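Tidying a desk by robot: a week with the Rasetti practice pack

I've wanted a machine to clear up after me since I was about nine, so when the Rasetti practice pack went on offer I bought it the same evening. It's software only. You get a set of simulated rooms, a simulated arm and a list of chores, and you find out how far along all this really is without breaking your own crockery. The full pack has 32 chores in it and I did the desk ones first, mugs before anything else.

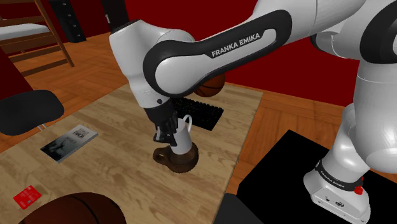 Maximiliano Campos
Gadgets and Home Reviewer
November 9, 2020

The arm is a Franka Emika, a proper lab one, and on the screen it looks lovely, all glossy white with black bits. Picking up a mug is what I spent most of my week on. You'd think a mug would be easy! It has a handle, it has a rim, people have been lifting them half asleep for centuries. But the gripper only has two fingers and it comes in from the top, so everything hangs on where those fingers close. On the default settings I had a good run of lifts and then a string of misses I couldn't explain, and the manual (200 pages, most of them about installing it) was no help at all.

Putting things down is worse. Lifting gets all the attention, but a chore isn't done until the mug is somewhere sensible and the keyboard hasn't been clobbered on the way.

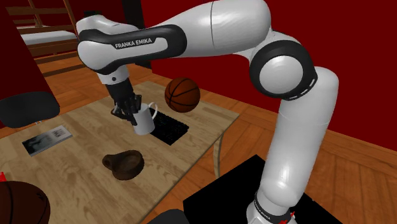
I tried the same chore in Mumard, which is cheaper, and it was quicker to set up but far fussier about clutter - move one thing on the desk and I was back to the start. Rasetti copes better with mess. It's slow, mind you. I could have washed up, dried up and made another tea in the time one careful lift took on my old laptop.

So can machines do the housework yet? Going by this, no, not mine. A tidy bench in a workshop with the same part in the same spot all day, yes, I'd believe that. My desk on a Monday, no chance. I'm still glad I bought it, and I'll have a go at the kitchen rooms in January when the update is due.

Seven out of 10. Knock one off if your computer is as old as mine.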